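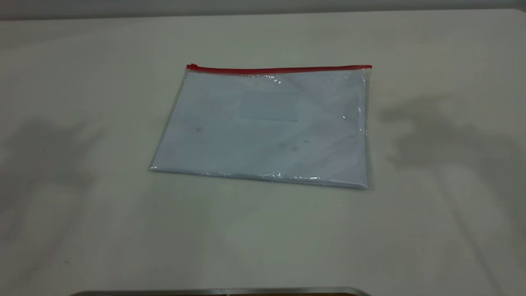 Clear pouch with red zipper, one of the items used in the trials.

Operators wanted: Erkora handling kit, user trials

Lorham is looking for 12 participants to test the Erkora kit, a tabletop arm with control software for handling flat and flexible items. Trials take place at our Flarbridge site in October 2018.

Each participant attends 4 sessions. Tasks include teaching a pick point, adjusting grip force and logging failed picks on pouches and document sleeves. The item set holds 261 articles. Results go into a log of nearly 4,000 picks from earlier trials.

Requirements: basic computer skills, normal or corrected vision, and the ability to stand for one hour. No programming experience needed. Current users of the Tian controller are not eligible.

Sessions are paid. To apply, send the form on this page with your available hours.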